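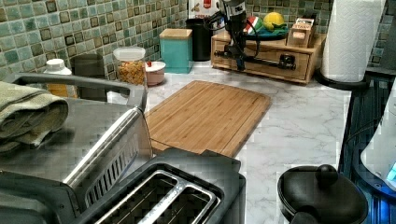
Vulleo Pantry Labels

Data card, release 2

Summary

Vulleo is a table of 2,456 ingredient and storage terms taken from printed labels on dry goods, canned goods and fresh produce stickers. Each term is mapped to a short plain-English name. It was built for the Clirell recipe indexer but has no dependency on it.

Contents

terms.csv - one row per term, UTF-8, comma separated
aliases.csv - spelling variants, keyed on term_id
units.csv - 109 package units with metric equivalents
CHANGES.txt

Fields in terms.csv

term_id: integer, stable across releases
raw: text as printed, case preserved
plain: normalized name, lower case
group: one of dry, canned, fresh, other
storage: shelf, cool, fridge, or blank
source: batch code of the transcription

Collection

Labels were typed by hand from store shelves and home kitchens. Two people transcribed each label separately. Where they disagreed, the row went to a third reader, and the batch code carries the suffix r. Barcodes, prices and lot numbers were dropped before storage.

Normalization

Plurals are folded to singular except where the singular is not in common use (oats, grits). Brand names are removed from plain but kept in raw. The Rukident tokenizer was used for splitting; its default stop list removes "whole", so that entry was disabled.

Known problems

The fresh group is thin, with 70 terms, most of them citrus and apples.
Storage is blank for many rows in batch Chowdary, which was typed before the field was added.
Fluid and dry ounces are not separated in units.csv. Check group before converting.
Term ids retired in release 1 are not reused, so the sequence has gaps.

Updates

Corrections are merged in March and September. Send the term_id, the current value and the proposed value. Changes to raw need a copy of the label text.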